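How to Write a Conference Abstract When the Theme Is "Memory" or "Place"

Every call for papers in the humanities now seems to want memory, place, belonging, or some mix of them. I have read abstracts for four music and cultural history conferences, and I don't trust most of the advice that goes around about writing them. What follows is the method I give my own students. It won't get a weak paper accepted, and I'd be suspicious of any method that claimed to.

Before you write anything

Read the call twice, the second time with a pencil. Organizers usually pad the opening paragraph with big ideas and hide what they want in the list of suggested topics. If the list has dance halls, street cries and radio, they want sources and sounds. If it has "affect" and "the archive," they want theory, or think they do.

Then check the dull stuff: word limit, file format, whether they want a biography, how long the talk will be. A 15-minute talk can carry one argument and maybe 2 examples. If your abstract promises a survey of opera, folk song and film music over a century, the reader knows you haven't timed it.

Step 1. Write down your material first

Open a blank page and name the thing you worked on. A box of letters, a run of concert programs, a set of recordings. Be plain. "I read the minute books of a choral society" is a better start than "This paper interrogates the sonic imaginary of the provincial town." I have read that second sentence, or its cousins, more times than I'd like.

Step 2. State what you found

One or two sentences. If you haven't found anything yet, say what you expect and why. Reviewers will forgive unfinished work. They are less patient with a question mark at the end of every line.

Step 3. Connect it to the theme, once

People panic here. They take a key word from the call and drop it into each sentence. Use it where it does some work and leave it out everywhere else. If you can take "nostalgia" out of your abstract and nothing changes, your paper isn't on nostalgia - and you may be writing to the wrong conference.

Step 4. Mention other scholars sparingly

Two names at most. A list of theorists in brackets proves you own a bibliography. Say which argument you are testing and what your material does to it.

Step 5. Cut

My first drafts run long. One came out at 506 words for a limit of 300, and nearly all the extra was throat-clearing. Delete the opening sentence and see if the second can stand alone. It usually can. Then read the whole thing aloud, slowly, and cross out anything you'd be embarrassed to explain over coffee.

Step 6. Fix the title

The colon is a habit you can break. So is the clever quotation in front of it. Put the place, the period and the subject in the title and let the program committee sort you into a panel. 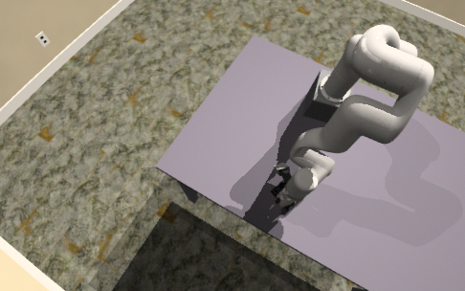 Martti Halonen wrote to me that he disagrees with Step 6. The quotation before the colon, in his view, is often the only thing a tired reviewer remembers, and a plain title gets put in the Saturday slot with the other plain titles. He may be right about the slot. I still haven't seen evidence that a good quotation rescued a vague abstract.

Sending it

Send it a day early, as a file with your surname in the name. Don't attach the full paper unless they ask for it. Don't write to ask if it arrived until a week has gone by.

If it's turned down, you can ask for comments, but don't expect much. Often the panel was full and the form letter is all there is. Keep the page from Step 1, because the next call will use different words and your material will be the same.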